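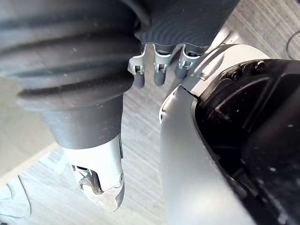
Nov 22, 2019

Ye-seo Lim has retired from Stasten Cricket Club and the club put out four sentences, one of which was about parking at the awards dinner. So I'm doing the thread.

Lim opened the batting for Stasten for six seasons. 3,033 league runs. If you've never watched the Ho League, understand that the pitches are somewhere between a doormat and a plowed field, and 20 is a decent score on most of them.

First game I saw her play was away at Gurneck. She was out second ball, bowled by one that rolled. It never left the ground. She looked at the pitch, then at the umpire, then walked off and ate a banana. I thought, well, this one won't last.

Second game she batted through the whole innings and we lost anyway. That turned out to be the template for the next two years.

People who like big hitting never warmed to her. Her whole method was to leave the ball alone until the bowler got bored and aimed at the stumps. Then she'd tuck it off her hip for one. Then again. Whole afternoons went this way. I have seen dogs give up on a Lim innings.

The Gurneck supporters used to do a slow handclap whenever she blocked three in a row. She told the league newsletter she found it useful for timing.

And she ran hard. Every single was taken like there was a bus leaving. Her opening partners got very fit or they got run out. There were a lot of opening partners.

The one everyone asks about is the August final at Emness two years back. Stasten chasing 171, forty overs, Gurneck with that left-armer who bowled at everyone's toes.

We were 38 for 4. The man next to me started packing up his chair. I'd like to say I told him to stay, but I was checking how long the drive home was.

Lim was on 11 at that point. She'd been in for an hour. She then did something I'd never seen her do and swept the spinner for four. Then she did it again, off the next ball, and the Gurneck captain moved a fielder there. So she went back to blocking, having gotten a fielder moved to a place she had no further plans to hit it.

She finished on 80 not out. Won it with three balls left, with a leg bye, naturally – the winning run of the best innings in club history doesn't even count as hers.

I've had people tell me since that they always knew she'd do it. I was there. You were looking for your car keys.

Now the numbers argument, which has already started under the club's post and has already gotten rude.

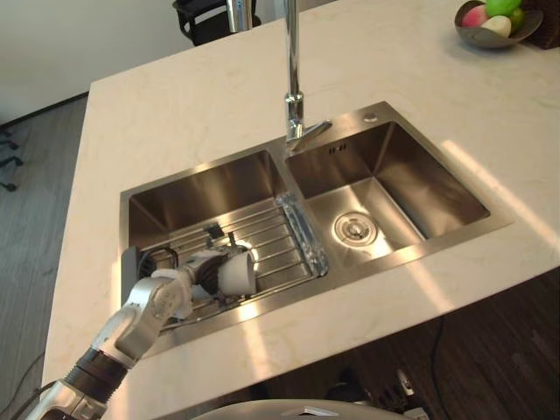 Is she Stasten's all-time leading run scorer?

She's second. The club record is 3,612, so she finished 579 short.

Cue the replies saying one more season would have done it. Maybe! Her average season was just over 500, so she'd have needed a better one than usual, on knees that were already making the decision for her.

Also worth knowing: the record was set over eleven seasons, back when Stasten played on the old ground with the very short boundary on the road side. You could edge one there for four. I'm not saying take the record away. I'm saying I've walked that boundary and I wasn't walking long.

On the other hand, there was no covered pitch in those days, and half the summer was played on pudding. So fine, call it even. I've argued both sides of this in the same evening and lost twice.

The part I'd miss if I were picking the team is the first ten overs. With Lim in, you could send a nervous 17-year-old out at number three knowing the new ball would be somebody else's problem by then. Two of our current middle order came up that way. They're going to find out about the new ball next season.

Who opens now? Club hasn't said. Last I heard they were thinking of moving the wicketkeeper up, and he plays his first big shot during the coin toss.

Gurneck, I notice, posted a nicer tribute than we did. Six sentences and a photo of her getting bowled by the roller. Respect.

She's staying on to coach the under-15s, according to the same four-sentence statement. So in a few years expect a generation of Stasten openers who won't play a shot before lunch. I'll bring a chair.

Parking for the awards dinner is behind the hall, by the way. They were very clear on that.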